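Vonereck Opens Household Cable Bench at Cukley Repair Hall

The household cable bench at Cukley repair hall opened in August, giving residents a fixed place to bring power strips and extension cords for inspection before they go back into use.
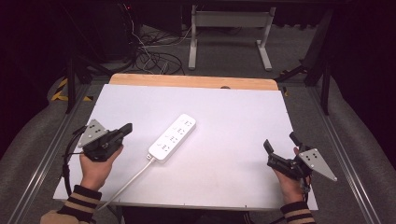 The bench is run by Vonereck, the repair association that already handles lamps and small kitchen appliances in the same building. Until now, cords and strips were accepted at the lamp counter and checked when time allowed. In the past year the counter logged 649 cords and strips, of which 171 were withdrawn from use. The most frequent fault was damage to the cord where it enters the housing, followed by loose socket contacts and heat marks around the slots.

"A strip gets moved from room to room for ten years and it is never looked at," said Neelam Solanki, who coordinates the bench. "People check the appliance. They do not check what it is plugged into."

Inspection follows a fixed order. The strip is placed on the table with nothing plugged in. The technician examines the upper face, then turns the unit over and reads the rating label. The cord is passed through the fingers along its full length, with attention to the first few inches at each end. Cuts, flat spots and stiff sections are noted on a card. If the outside is sound, the unit goes through an earth continuity test and an insulation test at 500 volts. A socket-by-socket contact check comes last.

White table coverings are used at the bench. According to Joris Lambrechts, who drew up the procedure, crumbs of cracked insulation and flakes of scorched plastic are easy to miss on a wood surface and easy to see on white. The sheet is wiped between items and replaced when it becomes marked.

Strips that pass receive a dated tag on the cord near the plug. Strips that fail are not repaired if the housing is sealed or riveted. The cord is cut at both ends and the parts go to the electrical waste bin in the yard. Housings closed with screws can be fitted with a new cord, and the owner pays for the part only.

Coiled extension reels are accepted but must be fully unwound for the check, so owners are asked to bring them in the last hour of a session. Multi-way adapters without a cord are taken at the lamp counter as before. Outdoor cords should be brushed clean of soil before they are handed in.

Renu Sengar, who keeps the hall's records, said results will be entered by type of unit, number of sockets and fault found. The old log did not separate strips from single cords, and the two could not be compared.

The bench takes a maximum of 3 items per household at each visit. Owners may wait or leave the items and collect them at the next session. Unclaimed items are held for two months - after that, units that have passed are offered to the hall's lending shelf.

Sessions start at 5:30 p.m. and the last item is accepted at 8 p.m. No appointment is needed. Questions about larger lots, such as those from offices or clubs, should go to Yogesh Jaiswal at the front desk.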